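Subject: Re: [josura-perception] plane fit drifts on the patterned cloth

On Thursday, Florian Prantl wrote:

> Depth on the tabletop is fine near the front and goes soft toward the back. I get 63 frames out of 1032 where the plane fit tilts enough that the planner refuses every grasp. Is this the matcher or my calibration? I'd rather not redo the calibration.

Florian,

I'm sure you'd rather not. Good news, it's the matcher. Small identical squares are about the meanest thing you can feed it: every corner looks like its neighbor, and further back they shrink until it picks one and hopes. The woven screen behind the table isn't helping either.

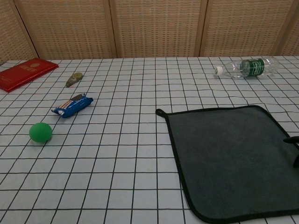

I'd raise the uniqueness threshold to 12 and let the holes be holes. Then fit the plane only on what survives, with the gripper masked out *before* the fit. Neagu currently masks it after, a decision I can trace to myself.

Two leftovers:

- The clear bottle will still come back as a label floating over nothing. Use the 2D mask for that one.
- The dark towel gets merged into the table. It's flat, so I'm calling that correct until Ruxandra objects.

Patch is on the `neagu-prefilter` branch. It breaks one test, which I believe was testing the bug.

Kazimiera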